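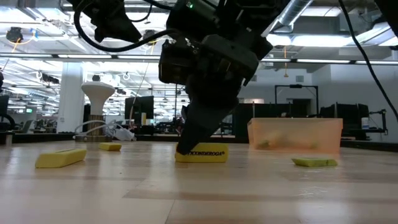
Grarkville Student Robotics Club
Frequently Asked Questions

Winter term intake closes February 10, 2023. If your question isn't answered on this page, write to the club inbox or come and find us on an open night.

Joining

Who can join?

Any student enrolled at Grarkville, in any program and any year. We have members from nursing, music, forestry and accounting, and the current captain of the tidying task team started in philosophy. High school students in the dual credit stream are welcome too, but they need the signed form from the club office before they can use the arms.

Do I need to know how to code?

No! Plenty of people arrive having never written a line, and they usually find their feet by the third or fourth session. The first few weeks are spent driving the arms by hand, learning how a gripper closes on things and how often it closes on nothing at all. Coding comes in after that, a bit at a time, and if you'd sooner stay on the hardware or the task design side for the whole term you can. We need those people badly, so please don't hold back on that account.

What if I already know a lot?

Great, come anyway. There's a stream for experienced members who work on Juleck, our in-house software for recording and replaying arm movements. It was begun by an earlier group of students and it has some very odd corners. Bring patience and a sense of humour.

How much does it cost?

Membership is $40 for the term. That covers your locker key, your share of the consumables (tape, cable ties, a startling amount of stationery) and the club supper at the end. If the fee is a problem, tick the box on the form and it's waived. You won't be asked why.

How many people are in the club?

Right now we have 176 on the mailing list, but please don't picture that many people elbowing around a bench. A lot of them are former members who like getting the newsletter. Bench groups are kept small enough that everyone gets time on the controls.

What we do

What is the tidying task?

It's our main project this year and the one you'll hear about most. The arm starts at a table with ordinary objects scattered over it and has to pick up the right ones and put them where they belong. Small stuff, mostly: erasers, sponges, whatever fits the bin. A person does this in seconds while thinking about lunch. Getting an arm to do it smoothly is a wonderful, maddening job, and there's a fair bit of yelling when it goes well.

Why erasers?

We get asked this at every open night. They're cheap, they don't roll off the table and they don't mind being dropped or squashed. They also come in different lengths, so the gripper can't approach them all the same way. A long one lying at an angle is a different problem from a stubby one. A thin sponge is different again – it sits so low that the fingers have to come down nearly to the wood before there's anything to grab, and new drivers tend to stop too high the first few times. If you have old erasers at home, bring them in. We prefer them a little used.

Do you only work with one arm?

No, there's a two-arm bench as well, and it's where most second-term members end up. One arm is mounted on each side and they share the space in the middle.

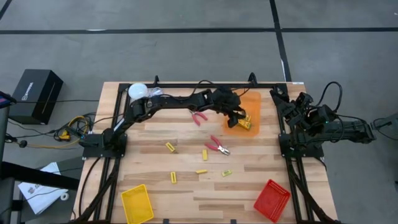 Two-arm bench: left arm over the orange tray, right arm folded at its side.

The two-arm bench takes some getting used to. The arms can reach into each other's space, so the first rule is to agree out loud who is moving. We call it before every move, even when it feels silly. The usual arrangement is that one arm stays folded while the other works, and then you swap. Once a pair has that down, they can try tasks where both are moving, and that's when it gets really fun.

Why are there other things on the bench, like pliers and baskets?

A bench with only the target objects on it makes for an easy task, and the results fall apart the first time something else turns up. So we set out other items as well and move them between rounds. Pliers are a favourite. They have an awkward shape, the handles spread out, and you can't pretend they're a block. Baskets go in different spots and at different angles for the same reason. If you're on set-up duty, please don't line everything up neatly. We know it's tempting.

What does "a run" mean? I keep seeing it on the whiteboard.

One run is one try at the task, from the arms at rest to the arms at rest again. We log every run, good or bad. Last year's members logged 3,752 of them, and the bad ones were just as useful to us when we sat down to work out what was going wrong. So if you drop something, finish the run and log it. Please don't delete it out of embarrassment (we've all wanted to).

Sessions and space

Where do you meet?

In the big open room on the upper floor of the Kettunen building. Take the stairs by the bike racks and follow the corridor to the end. The elevator is at the other side of the building, past the print shop, and it does go to our floor. The room is shared with other projects, so keep your bags off the desks and your voices at a reasonable level before noon.

How long is the program?

The winter program runs for 14 weeks, counting the reading week, when the room stays open but no sessions are scheduled. You can miss a session or two without any trouble. If you're going to miss more than that, tell your bench group so they can shuffle the driving order.

What should I wear?

Closed shoes, always. Tie long hair back and take off dangly necklaces and lanyards before you come near an arm. Sleeves should be snug or rolled up. Otherwise come as you are – though the room is chilly in February and a sweater is a good idea.

Is it safe?

Everyone does the safety session before touching a control, including returning members. You'll learn where the stop button is at each bench and you'll press it, for real, with the arm moving. After that the main rules are simple. Hands stay out of the work area while an arm is live. One person drives each arm and one person watches. Stay clear of the cables on the floor, and don't try to be helpful by tidying them in the middle of a run. If the tape lines on the floor get scuffed or start to lift, tell a bench lead and leave them alone.

Can I bring a friend to watch?

Yes, on open nights. On regular nights it's members only, mainly so the watcher at each bench isn't distracted. Friends who turn up at an open night are generally handed a controller within minutes, so warn them.

The Mavunik Challenge

What is it?

Mavunik is the regional student contest we enter each spring. Teams get a tidying task they haven't seen before, with a short time to prepare and a set number of tries. The objects are announced on the morning. One year it was all kitchen things, and our team had never practised with a whisk.

Do I have to compete?

Not at all. Fewer than half of our members do. The rest come along to cheer, help with the packing, or just keep working on their own projects at the bench, and that's every bit as much a part of the club.

How is the team picked?

By the bench groups, near the end of the program. Driving skill counts, and so does being a good watcher, keeping clean logs and staying pleasant to be around when the gripper has missed the same eraser several times in a row. First-term members have made the team before.

Odds and ends

Can I use club work for course credit?

Sometimes. The independent study option in the engineering program accepts it, and a few other programs will look at it if you ask early. Bring the outline to us before you submit it and a bench lead can help with the equipment section.

Can I borrow an arm for my own project?

Not to take home, but you can book bench time outside sessions once you've finished the safety session and had three supervised evenings. The booking sheet is inside the cupboard door. Write in pen, put your group's name on the line, and leave the bench the way the next people will want to find it: arms folded, objects back in their tub, software closed.

I found a bug in Juleck. What now?

Wonderful! Write down what you were doing, save the log, and put it on the bug board. There's a chocolate bar for the best one each month. The current leader made an arm wave at an empty chair for a whole lunch hour.

I missed the intake date. Can I still come?

Come to an open night and put your name on the waiting list. Spots usually open up after reading week, and we go down the list in order. Fall intake starts again in September, with the form posted on this page.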